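How to Count Insects on a Walking Transect
Darcy Ross, May 10, 2025

A transect is a fixed route you walk at a steady pace, writing down each insect you spot. The Gulham survey uses this method.

Step 1. Pick a route
Choose a paved path with plants on both sides. Divide it into 10 equal sections and number them on a map.

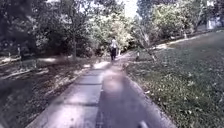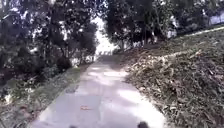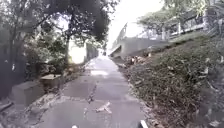

Step 2. Walk and record
Start on a mild day with little wind. Count only what comes within arm's reach, and don't turn back for anything you missed. Butterflies get a full name if you know it - "white butterfly" is fine if you don't.

Step 3. Add up the sheet
Total each section separately. Write a zero where you saw nothing. Repeat the walk in June, at the same hour, and keep both sheets together.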